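Buscar en el sitio... Escribe lo que buscas y pulsa Intro

Balanza de precisión Hajdu 700: mi opinión después de usarla en el laboratorio

Llevaba tiempo queriendo jubilar la balanza vieja, una Cotden que ya pedía calibración cada dos por tres y que tardaba una eternidad en quedarse quieta, así que cuando por fin nos aprobaron el gasto me lancé a por la Hajdu 700. La tengo en la mesa desde mayo y creo que ya puedo opinar con algo de criterio (y con alguna queja, claro).

Lo primero, el precio: 1.263 euros en Lotivberg, con la pesa de calibración incluida y el transporte aparte. No es barata, pero había mirado otras de gama parecida y casi todas te cobran la pesa como accesorio, que me parece una tomadura de pelo. Vino muy bien embalada, con el plato y el paravientos en bolsas separadas, y en menos de media hora la tenía nivelada y encendida. El manual en español es flojito — traducido a toda prisa, diría yo — pero el inglés se entiende bien y tampoco hace falta leerlo entero.

¿Qué tal pesa? Pues estupendamente. La capacidad nominal es de 700 gramos y la lectura llega al miligramo, que para preparar tampones, geles de agarosa y medios de cultivo me sobra. La estabilización es lo que más me ha gustado: pones el vasito, cierras, y el número se planta enseguida. Con la Cotden me daba tiempo a rotular los tubos mientras esperaba. Eso sí, cuidado con la tara, que resta de la capacidad total. Yo me hice un lío el primer día con un matraz bastante gordo y me saltó el aviso de sobrecarga con 692 gramos de suma en mi libreta. Resultó que no había sumado el tapón con el agitador dentro. ¡Culpa mía!

El paravientos es redondo, de vidrio, y se limpia con un paño y alcohol. El plato tiene 80 milímetros de diámetro y se me queda un pelín pequeño para las navecillas grandes, que asoman por los lados y a veces rozan. Gervásio Aguiar, que comparte mesa conmigo, se apaña con papel de pesada doblado y no protesta, pero yo habría agradecido un plato algo más generoso.

Otra pega: el puerto de datos. Funciona, pero el programa que trae, Wimen, parece de otra época. Para pasar las pesadas a una hoja de cálculo tienes que exportar cada sesión a mano y los decimales salen con punto, así que luego toca reemplazar. Escribí al soporte el 8 de enero y me contestaron con amabilidad que están preparando una versión nueva. Ya veremos.

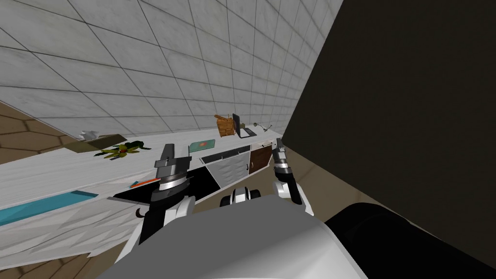

Brazos robóticos junto a una encimera blanca, en una cocina simulada.

Del teclado no tengo queja, las teclas responden bien con guantes de nitrilo y la pantalla se lee sin agacharse. La calibración externa es sencillísima: pulsación larga, esperas a que parpadee, colocas la pesa y listo. Yo la hago los lunes antes de empezar y apunto el resultado en el cuaderno, aunque se ha movido muy poco en todo este tiempo.

¿La volvería a comprar? Sí, sobre todo si trabajas con cantidades medianas y no necesitas la cuarta cifra decimal. Si pesas primers liofilizados o cosas así de minúsculas, vete a una analítica y no le des más vueltas. Le pongo un notable alto, y si arreglan el programa le subo la nota encantada.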